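June, notebook, bench 2

Equipment plan, second go. Marloes Martens wants a figure by the end of the month and I still don't have one I'd put my name to.

The Tandach quote came back. Arm, controller, mounting plate, one parallel gripper. Spare fingers are extra, training is extra, and the "starter software" is a one-year licence with no renewal price anywhere in the paperwork. I rang and asked. Was told it would be "in line with the market". Wrote that down word for word so we can wave it at them later.

Lunddale will lend us a demo unit but we pay carriage both ways and the insurance. They quoted 224 for the carriage, and the insurance is a separate form I haven't had back. Their rep kept saying the thing would pay for itself inside a year. Asked him on what throughput. He didn't have one.

Piltex do fingers only. 190 a pair in the soft-tip version, 51 for plain. I'd buy plain and glue our own pads on. We've got offcuts of rubber in the drawer under the vice and they'd do for a first trial. Hordiienko disagrees and thinks we'll spend more in hours than we save. Could be right. Not putting his hours in the sheet until somebody tells me what rate to use.

What bothers me more is the order we're doing this in. Everyone is pricing arms and we haven't agreed what the arm is meant to pick up. The purchase request says "assorted household items". You can't size a gripper on that. Mugs with handles, flat tins with a ring pull, dishes with a low rim: each wants a different opening and a different approach, and a mug lying the wrong way is another job again. So I've been setting up pick layouts in the simulator on the pegboard surface, to see which finger shape is even worth asking a price for.

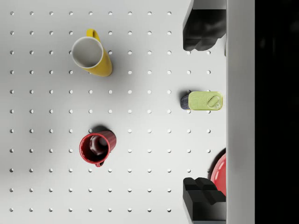
Costs nothing but my afternoons, and I'd like the spending held until there's a proper list of objects with widths and weights next to them. I don't trust the sim on friction and I'll say so in the write-up. Clearance I trust a bit more. If a finger fouls its neighbour in there I can't see why it would behave better on a real bench.

Things still missing from the sheet:
- guarding (Tandach say we don't need any, I want that in writing)
- air line, if we go pneumatic, which I'd rather we didn't
- a bench that doesn't rock
- renewal price, see above

Told Marloes she can have a range but no total. She wasn't pleased. Hordiienko to measure the real mugs and tins with the calipers and put the numbers in the shared sheet, in millimetres this time.

16:40, Lunddale rang again about the demo dates. Said I'd call back.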